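Wiping chairs, week one

4 May 2022

I said in March that I would write something up once we started recording the cleaning tasks, and a couple of people have asked, so I'm doing it now while I still remember the details.

The short version is that I spend my mornings showing a robot how to wipe down chairs. I do it in two ways. For part of the day I wear the head camera and clean the chairs with my own hands. For the rest I sit at the remote station and drive the arms, doing the same job much more slowly. The project is called Samach. Rowena Baluyot runs the training side, and she wants both kinds of recording for every piece of furniture we have access to.

I thought the hand recordings would need no preparation at all. I have been wiping chairs my whole life. On my first day Rowena threw out most of what I did. I was looking away from my hands too often, and I was moving the cloth behind the back of the chair where the camera couldn't follow it. She asked me to keep one hand flat on whatever I was cleaning and work the cloth with the other, and to keep my head down until I had finished that part. 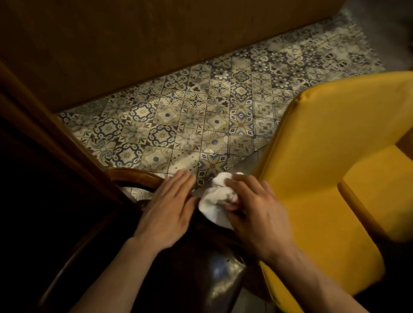
After that it went better. The top of the backrest is the first thing I do on any chair now. Rowena had me starting with the seat, but when I moved up to the backrest I kept leaning on the part I had already done. We changed the order and wrote it on the sheet: top rail, back panel, seat, front edge, arms, legs.

The remote station is harder. You hold a pair of handles and the arms copy you with a small delay. I can't feel the cloth, so I have to judge the pressure by watching how it bunches up. Too light and it slides over the surface without picking anything up. Too hard and the chair moves. Patricio Ibarra, who set up the station, told me to press until the folds flatten and then back off a little. That was the most useful advice I got all week.

The cloth itself is the biggest problem. By hand I refold it without thinking. With the arms, a refold can take longer than the wiping. For now we let the arm start with the cloth already crumpled up in its grip, and we record refolding as a separate task. I don't know if that is the right choice. Patricio thinks the robot should learn both together, and he may talk us into it.

Armchairs are slower than plain chairs. The curved front of the seat is awkward, and I do it with two hands, one pressing from the top and one tucked around the edge.

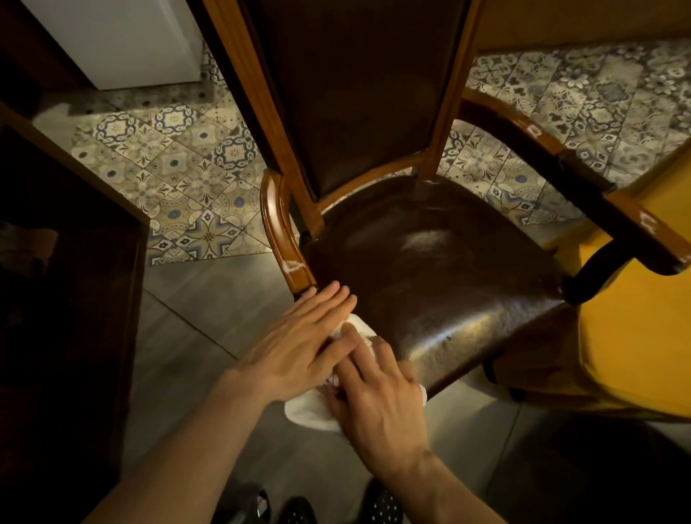 Working along the front edge of the leather seat, both hands on the cloth.

We finished the week with 31 usable recordings by hand and 4 from the remote station. The target is 2000, so there is a long way to go. I will get faster on the handles. I was getting through a backrest without stopping by the last session, and I couldn't do that at the start.

A few notes for anyone doing similar work. Use a cloth in a color that stands out from the furniture. Say out loud when you start a new part, even if the sound isn't used, because it helps whoever labels the recordings. Take your watch off. Stretch your neck between chairs, too. Mine was sore for two days.

Next up is tables, and Rowena wants to add a spray bottle. I have asked her to let me try that one by hand first.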